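Search this site Enter keywords Search

About Prothero

Prothero is a small shop that outfits home desks. We sell desk mats, mugs with lids, tumblers, and the other things people keep within reach when they work. Gwenllian Powell started the business in a spare bedroom in May, with one supplier and 53 mats. Our stockroom on Truledberg Street now holds 778 different items.

We choose products by using them. Each one spends time on a working desk, next to a mouse, a pile of reading and a drink, before it goes on sale. If it gets in the way, we don't carry it.

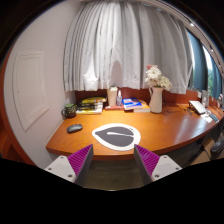

Our house line is called Drosa. It covers mats and drinkware — the two things customers ask for most. The Besau line is older and covers storage for books and magazines. Both are packed by our own staff, and most orders placed before noon go out the same day.

The showroom is open every day except Tuesday. You are welcome to bring your desk measurements, and we will help you work out what fits. For orders of 400 pieces or more, please write to Gwenllian first.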